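Home Forums Kitchen & Pantry Tea and Coffee Search Log in

Bottled green tea: keep it in the fridge or not?

4 min read

millpond_kate
29 June 2019
My husband buys unsweetened green tea by the case and stacks it in the garage. I say it should be in the house. He says it's sealed and it doesn't matter. The garage gets hot in the afternoon and the last case tasted flat to me, kind of like wet cardboard. Does anyone know if heat does anything to sealed tea? Also how long do you keep a bottle once it's open? We go through 24 bottles in a month, sometimes less.

dorsey_b
Sealed is sealed. It's been heated at the plant already. I kept a case in my truck all of last summer and drank every one of them. If it tastes flat you probably got an old case. Check the date on the cap or the neck.

Inese Vanags
I disagree with dorsey_b. It's safe, sure, but safe and good are two separate questions. Green tea goes brown and dull with heat and light, and a plastic bottle lets in a little air over time. I worked in the stockroom at a grocery store for 14 years and we moved the tea away from the front windows every April for that reason. The bottles nearest the glass got darker than the ones in the back of the same case.

Once it's open, I finish it in two days, refrigerated. Some labels say to drink it the same day. Go by the label.

millpond_kate
Thanks Inese. The date on ours was fine, I checked, so it wasn't an old case. He is now saying the color difference is just different batches.

hank_in_accounts
It can be batches. I buy the Bukon one and no two cases are the same color. The spring ones are lighter. I stopped reading anything into it.

What I would look at is the temperature. I put a cheap thermometer in my garage and it read 110 at four in the afternoon. I moved everything with a lid on it into the hall closet after that. Oil, vinegar, tea, dog food.

Inese Vanags
110 is too hot for anything you plan to drink. Hall closet is a good spot. I keep one open bottle out while I'm sorting the pantry or doing paperwork and the rest stay in the dark. If it's been sitting out more than a few hours I pour it on the ferns.
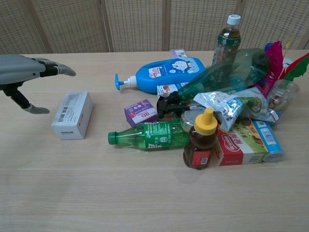
Green tea out on the table with everything else, lower part of the bottle still full.

dorsey_b
Ferns? Doesn't that draw gnats?

Inese Vanags
Not that I've noticed. It's plain tea with no sugar. I wouldn't do it with a sweetened one.

pell_street
Gnats will come to any wet soil, tea or no tea. Let the top inch dry out.

On the original question, I did a side by side last year. Same case of Millska, half in the fridge and half on a shelf by the dryer, for two months. The dryer half was darker and more bitter. My wife could pick it out with her eyes closed and so could I. I don't think it was harmful, just not worth paying for.

dorsey_b
Two months next to a dryer is not a normal test. Put it on a regular shelf and I bet you can't tell.

pell_street
A garage in summer isn't a regular shelf either. That's what she asked about.

dorsey_b
Fair enough. I still say it's fine to drink.

hank_in_accounts
Has anyone just brewed their own? I got tired of the empties. I use two quarts of cold water, four spoons of loose leaf, overnight in the fridge, then strain. Aguiar makes a pitcher with a strainer built into the lid but a regular jar works. It's a lot cheaper. It only keeps three days though, so don't make too much.

millpond_kate
I would do that but he likes having a bottle to take to work. He could refill one, I suppose. Do you rinse the leaves first?

hank_in_accounts
I don't. Some people do. If it comes out cloudy, use less leaf.

Inese Vanags
If he refills a bottle, get him one with a wide mouth. The narrow ones are hard to get a brush into and they start to smell around the threads of the cap.

millpond_kate
OK. The case is in the hall closet now, behind the vacuum. He moved it himself but he says it was in the way of the mower. I'm going to try the cold brew this weekend with the Flonadska loose leaf, since I have a bag of it already. Will post how it comes out.

pell_street
That one is strong. Three spoons, not four.

872 views

Contact us | Forum rules | Copyright 2019 | Back to top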